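3.2 Collecting demonstrations

We recorded 795 demonstrations of picking up fruit on the Jevano arm, all driven by hand from a second station. Each one lasts up to 30 seconds. Operators changed places after every 15 recordings. 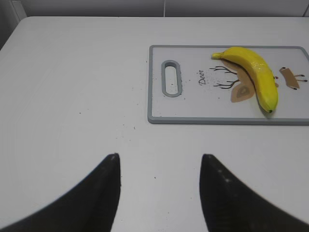
Figure 4. Wrist view with the fingers open and a banana on the cutting board.

One operator remarked that the first 100 recordings were too careful, and that slow approaches would teach the policy to hesitate. We kept them in the set — the Butel baseline was trained on similar data — but gave them a lower weight.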